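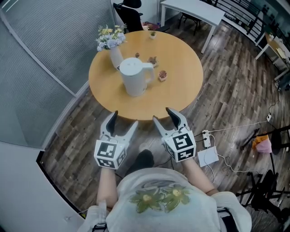
4.2 The round table at Nultham

Most of the tables in the survey were rectangular and belonged, in practice, to one person or one team. The round table at Nultham was one of 46 that belonged to no team, and it is treated at some length because it shows how decorative and useful things come to share a small surface. Across all sites we recorded 314 objects on tables of this kind. We use "object" for anything that can be lifted with one hand and put down elsewhere, so that a vase with its flowers is one object, and a plant in its pot is one object.

The table stands in the same room as the desks, on a wood-look plank floor in browns and greys. Two white desks and a black office chair are visible beyond it in Figure 3a, and a white power strip lies on the floor to the right. The top is honey-coloured wood. At Northorpe, where the shared tables were white like the desks, people often described them as spare desks and left papers on them overnight. At Nultham the staff we spoke to called theirs simply "the table", and papers were seldom left there.

The largest things on it are a white electric kettle and a white vase of artificial flowers in pale blue, lavender and yellow. Small potted succulents are spread over the rest of the top, one near the far edge and the others close to the kettle, two of them with reddish leaves. None of the staff could say who had brought the first of the succulents. The vase had been bought by the office, and the kettle had come from another floor when the kitchen there was closed.

When asked what the table was for, most staff answered with the kettle. When asked what they would miss if the table were cleared, several named the flowers first -- two of them before we had finished the question. The succulents were mentioned less often, although they were the objects moved most. A person making tea would push one or two of them back to make room for a cup and leave them where they ended up. Over a week the pots drifted outwards from the kettle, and the cleaners then drew them in again. We did not see any of them taken off the table.

Things that were neither useful on the table nor meant as decoration also turned up. In Figure 3b a looped black cable lies beside the vase, and a black rounded object, possibly a hat or cap, is behind the flowers. We coded such items as "resting". They were harder to follow than the rest, as staff seldom remembered them in interview, and the coding was checked a second time by Didier Aubert against the photographs. Resting items stayed for up to 20 days. They tended to be put near a taller object and not in the open part of the top, a pattern we also found at Northorpe, where the taller object was usually a box file.

Daylight may have played a part in where people put things. The windows at Nultham are fitted with grey slatted blinds, and the staff said that the table had been placed near them for the sake of real plants, which were later given up. The artificial flowers kept the same position after the change.

Figure 3. The shared round table at Nultham. (a) Kettle, vase and potted succulents, with desks beyond. (b) Vase and small items on the tabletop, with window blinds to the left.

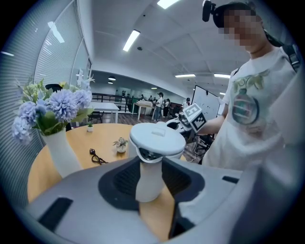

4.3 Clearing and return

At 5 of the sites we asked staff to clear the shared table completely and to put back only what they wanted. Nultham was the last of these. The vase went back first, in its old position, followed by the kettle. The succulents were returned in one group and had spread out again by our next visit in September.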